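Ticket 1165 – Customer artwork prints with pale bands and a brown cast
Product: Kukix wide-format printer, Winar print queue
Opened by: Saoirse Ní Bhriain
Handled by: Ese Obi
Status: Solved

Saoirse wrote:

Hello! I've just set up your printer in my studio and I'm thrilled with it, apart from one thing. My repeat patterns (birds, foliage, quite a lot of dark sky) come out with pale stripes running across the roll, and the dark blue goes a sort of muddy brown. Small prints on cut sheets look lovely. It's only the long panels on the roll that go wrong. I've run the cleaning cycle twice and changed the blue cartridge. Happy to try anything you like, I'm quite enjoying poking about in the menus!

Ese replied:

Hi Saoirse, what a great first project! Thanks for trying the cleaning cycle already. Please don't run a third one yet, as it uses up a lot of ink. Could you print the nozzle check page and tell me whether any of the lines are broken? I'd also like to know which paper you've picked in Winar and which one is really on the roll.

Saoirse wrote:

Nozzle check is perfect, every line whole. The roll is Radonjić matt wall paper. In Winar I've got "Plain heavy" because I couldn't find Radonjić in the list.

Ese replied:

Brilliant, that clears the print head, and I think we're looking at two separate faults. The pale stripes sound like paper feed. With "Plain heavy" the printer moves the roll a touch too far between passes and leaves a gap. The brown cast will be the colour profile, or the lack of one.

Please try these in order:

1. In Winar, open Papers, then Add from file, and load the Radonjić matt profile (I've attached it).
2. Restart the queue. Winar keeps the old list until you do.
3. Load the roll and run Feed Adjust from the printer's own screen. It prints 19 small bars. Pick the one with no light or dark line through it and save.
4. Print a 30 cm strip of the worst bit of your pattern, with quality on High and "Fast both ways" turned off.
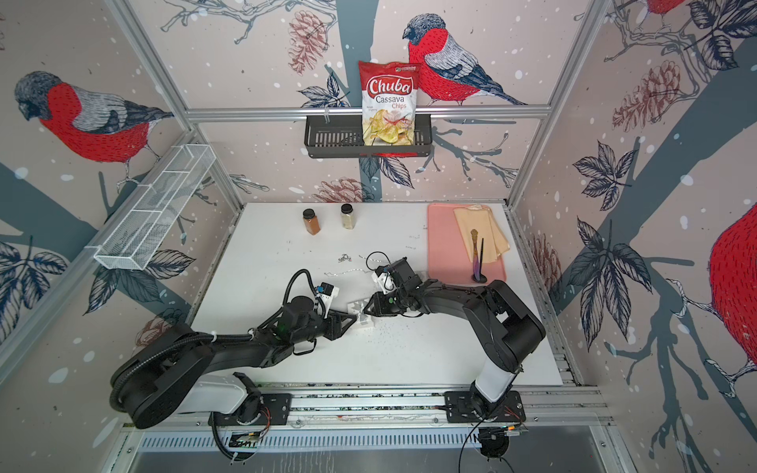 Dark backgrounds show up banding far more than light ones, so please choose your test strip with that in mind. Flat mid-blue is the hardest of all, and a pattern with plenty going on will hide a lot. The mural on the walls round the table in the photo is a handy comparison: red-breasted bullfinches on dark blue-grey branches, with pine cones, veined leaves and white snow dots. A faint stripe could easily get lost among the leaves and cones in a design like that. Put your strip across the plainest bit of sky you've got, leave it to dry for 90 minutes and look at it in daylight. Matt paper shifts quite a bit as it dries, and I've seen people chase a colour fault that was gone by teatime.

Saoirse wrote:

Oh, this is fun. Bar 7 was the clean one and the printer had been sitting on bar 12! The stripes have completely gone, even in the sky. The blue is much better but still a little warm next to my screen. Is that just how matt paper is?

Ese replied:

Bar 7, lovely. Some of the warmth is the paper, yes, but I'd check one more setting. Your file may be getting its colours converted twice, once in your drawing program and again in Winar. I asked Radomir Begović on our colour desk and he'd like you to leave the drawing program set to "Let printer manage colours" and switch Winar to "Relative" with black point on. Only one of the two should be in charge.

Saoirse wrote:

That was it! Both boxes were ticked. I've printed a full panel and the blue is properly blue, with the little feathers crisp right to the edge. One last question. Dario Pellegrini, who hangs the panels for me, wants an extra strip down each side for trimming. Can Winar add that, or do I do it in the artwork?

Ese replied:

Winar can do it. Go to Layout, then Tile, and set Overlap to whatever Dario asks for. Keep "Mirror edges" off for wall panels, or the pattern will flip in the overlap and won't match its neighbour. Print the panels in order from the same roll if you can, and save your new settings under a name you'll remember. Winar's February update can reset unnamed ones.

Saoirse wrote:

Saved as "Radonjić sky 7". Panel two is printing now and it's gorgeous. Please close this one, and thank Radomir for me!

Closing note (Ese Obi): Paper profile missing, feed set for the wrong stock, colours converted twice. Print head fine, no parts sent. Asked for Radonjić matt to go into the standard Winar paper list.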